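Zotcombe Shared Dining Room
Progress report to the Temach Fund, second reporting period
Prepared by Jummai Ogbonna, project lead

1. Summary

The work in this period was mostly on furnishing and running the dining room at Zotcombe. The room has been open for lunch on weekdays since March. We have served 2,271 lunches to date. The tables are in use, the table linen has been bought and is holding up with some problems described below, and the serving counter is finished except for the end panel. Two items from the original plan are behind schedule: the second sink and the outside ramp rail.

We are within the budget line for furnishings. We expect to overspend slightly on laundry and ask for a transfer between lines in section 6.

2. The room

The floor was patched where the old partition came out and the walls were painted by the landlord's contractor, Unnithan. The patch is level and the wheeled carts go over it without catching. The paint near the door has already scuffed at chair height and we will fit a rail there from the maintenance line.

Tables are arranged in short rows with the ends toward the counter. In the first plan they were all in one long row. People sitting in the middle had trouble getting out, and Ingrid Zamora, who manages the lunch shift, changed the layout after the first week. The new arrangement loses four seats. We have not needed them except on the day of the health screening, when people ate in turns.

Chairs came secondhand from a school that was closing. Nine had loose backs and were glued and clamped. One could not be saved.

3. Table linen

The application proposed vinyl covers. We bought cloth after the tenants' meeting asked for it, with your approval by email. The cloths are a mixed lot, bought in two batches. They go on at 10:30 and come off after the last sitting. A cloth with only crumbs is shaken and reused the next day, and anything with a spill goes in the wash bag.

The checked cloths have been the most useful. The busy pattern hides small marks between washes, and the blue has kept its color. The plain ones show everything, and three have been cut down for use as tray liners.

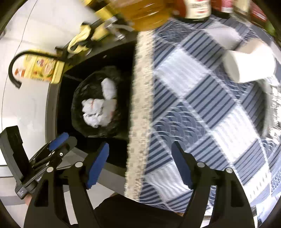
Page last changed: 2023-08-28

The blue-and-white check has large squares, some with thin navy stripes on the diagonal and some with a wave pattern in grey-blue, and a cream edging along the side. The edging is the weak point on this type. On two cloths it has come away from the hem for about a hand's width and has been sewn back by Hinata Oda. We now wash these inside a mesh bag at the lower setting, and no more have come loose. For future orders we would choose a plain turned hem.

The drop at the sides was too long on the narrower tables and people's knees pulled the cloth. It is now folded under once on those tables and held with clips. The clips cost very little and some go missing every week.

4. Trash and clearing

In the first month all trash went into one large bin by the door. Paper napkins were left on the tables and found their way into the linen, and had to be picked out before washing. We now keep small bins close to the tables, with black bags. Tissues and paper towels go straight in when a table is cleared. The person wiping the table empties its bin at the end of the sitting if it is more than half full.

This has worked well and cost little. The bags were the larger part of the expense. We tried a thinner bag and went back to the original kind after several splits. Food scraps do not go in these bins. They go in the lidded pail behind the counter and are collected on Tuesdays.

Wiping down takes longer than we allowed for. The plan gave ten minutes between sittings. The real time is closer to twenty when all the cloths need changing, so the second sitting was moved to 12:45. There have been no complaints about the change.

5. Counter and storage

The dry goods shelves went up in the back corner. Boxes and tins are kept at the front by date, with the tall containers behind. Higinio Zavala built the shelves and also made the divider for the flatware drawer. His hours were donated and are shown as match in the attached table.

Power cords were a concern at the fire inspection. The inspector asked that appliances not be plugged in across the walkway. The kettle and the warming tray have been moved to the wall side of the counter, and the extension lead has been removed. We would still like two more outlets on that wall. Unnithan has quoted for the work and the quote is attached.

The second sink is delayed. The supplier, Movora, delivered the wrong size and took it back. The replacement has not been given a firm date. Until it arrives, hand washing and dishwashing share one sink on a timed basis, as agreed with the inspector. It is workable but slow, and it limits us to two sittings.

6. Spending

Furnishings: within budget. The unspent amount is $409. Most of it is the saving on chairs.

Laundry: over budget by $316. The estimate in the application assumed vinyl covers and had almost no washing in it. The machine in the basement is coin-operated, and the landlord has not agreed to a flat monthly rate.

We ask to move $316 from furnishings to laundry. This would cover the overspend to date and leave a small balance for clips and hemming thread. If the transfer is approved, no additional money is needed for this period. Laundry for the next period has been re-estimated in the revised budget sheet.

7. Staffing

Ingrid Zamora continues as shift manager. So-ying Chang joined as kitchen assistant at 15 hours a week and has completed her food handler card. She has taken over the linen record, which lists each cloth, when it was last washed and any repair. The record is kept on a clipboard inside the storage door.

We have been short one person on Fridays. The Friday menu has been kept to soup and sandwiches for that reason and will stay that way until the post is filled. The ad has gone up again with the hours changed to suit school pickup.

8. Next period

Install the second sink when it is delivered, and have it signed off.
Fit the chair rail near the door.
Finish the end panel on the counter.
Complete the ramp rail. The permit has been granted and the contractor is waiting on brackets.
Replace the cloths that were cut down, with a turned hem.
Fill the Friday post.

Receipts for linen, bags, clips and shelf materials are in the attached folder in date order. The laundry receipts are handwritten, as the machine does not print them, and each one is initialed by the person who did the wash.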